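Triin Eglītis
Thread, April

1/ Notes on the time alignment rewrite in Pliten, our tooling for handheld gripper recordings. Long thread, mostly about clocks. If you only use the viewer you can skip to 14.

2/ Background. One take gives us a wide-angle stream from each gripper, a head camera stream, finger opening width, and inertial data. Every device stamps its own samples with its own clock. The old code trusted the first stamp in each file and assumed a constant rate after that.

3/ The constant rate assumption is the bug. Over a 90 second take the drift is tolerable. Over a 300 second take it is larger than the time between two frames, and the fingers in the width plot close before the fingers in the video do.

4/ Hryhorii Karpenko found it while training a drawer policy. The policy closed early on every approach. He spent two days in the planner before plotting width against image. The planner was fine.

5/ New version: fit offset and rate per device, per take. Two parameters, robust fit, no splines. I tried splines. They fit the noise in the stamps very well and made the residuals look great on the takes I fit them to.

6/ Where do the correspondences come from? Two sources. Marker cubes on the grippers seen from the head camera, giving a pose track we compare with inertial rates. And angular velocity from the gripper's own video, which needs no marker at all.

7/ The second source wants a background with texture at a distance. Brick is very good. White ceiling panels are poor, repeated ribs in particular: the matcher locks one rib over and reports high confidence.

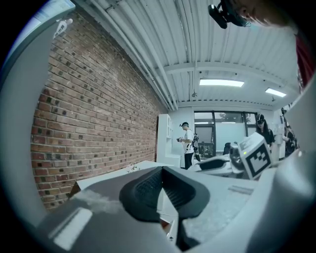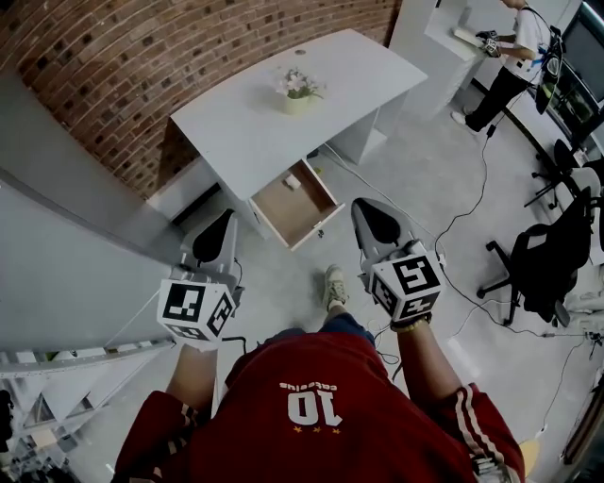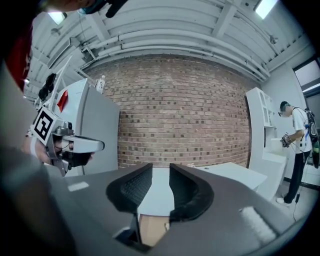
Pledberg Manipulation Group - Perception and Tooling

8/ On the ribs: we now reject any match set where the second-best rotation scores within a set margin of the best one. It costs us some valid frames when a gripper is pointed up. Fine. Two parameters do not need every frame.

9/ Head view is where most of the marker work happens. Looking steeply down at two grippers, you usually get more than one face of a cube, and pose from two faces is far better behaved than pose from one. Single-face detections still flip between two solutions when the face is nearly square to the camera.

10/ The flip handling used to be "take the one closer to the last pose." If the last pose was wrong, so was everything after it. Now both solutions are kept as candidates and the choice is made over a window, using the inertial data as the tie breaker. Slower, offline only, worth it.

11/ Cross-view detections are the other change. When one gripper's camera picks up the marker on another gripper, the old pipeline threw the detection away as clutter. It is a direct relative pose between two devices. We now log it as a constraint with its own weight.

12/ Caveat on 11: with several operators in one room, you must know whose marker it is. IDs are unique per gripper, but the session file maps IDs to operators by hand, and people swap grippers. The loader now refuses a session if one ID shows up in two operators' head views with inconsistent motion. It used to average them.

13/ Lens model. The gripper streams are strongly curved, black outside the circle, and straight pipes come out as arcs. Do not undistort the full image to a pinhole before detection. You lose the outer ring or you stretch it until corner refinement fails. Detect in the raw image, then lift the corners to rays. Petrauskas (the calibration package, for those new here) has done this since the last release.

14/ Viewer changes. The timeline shows residual per device in place of the old green/red sync flag. The flag was green for anything under a threshold that I picked in an afternoon and never revisited. Residual is in milliseconds. Read the number.

15/ Reprocessing. 3,842 takes went through the new fit. 547 failed the residual check and are marked for review. Most of those have too little rotation in them: the operator holds still, works slowly, and there is nothing to correlate. Those were badly aligned before too. We just weren't told.

16/ If you record new takes: start with a few quick wrist rotations, both hands, markers toward your head camera. Repeat at the end. Rate is poorly determined from the start alone, and the second set of rotations fixes that.

17/ For the drawer task, keep the rotations clear of the desk. The contact detector runs on inertial data and will treat a knock as first touch. I have not found a filter for this that doesn't also drop light drawer contacts.

18/ Hryhorii retrained on the reprocessed takes with the same network, same planner, same seeds. The early close is gone on the drawer. Releases are still late on small objects. We think this one is the width sensor, which has hysteresis we do not model.

19/ Breaking changes: stamps in the export are now in head camera time, as 64-bit integer nanoseconds. The float seconds field is removed. If your loader reads it you get an error on open, on purpose. The Zandis converter is updated; older branches of it are not and will not be.

20/ Not done yet: rolling shutter. We treat each frame as one instant. During fast wrist motion this biases the offset, always in the same direction for a given camera, so it partly cancels between two grippers of the same build and does not cancel against the head camera.

21/ Also not done: live residuals during recording. The windowed solve in 10 needs samples from the future. A rate-only estimate might be good enough to warn the operator. Hryhorii has a branch.

22/ Config note, asked twice already this morning: sync.window is in seconds, sync.margin has no unit. Leave margin alone unless your room has a lot of repeated structure, then raise it in small steps and watch how many frames survive.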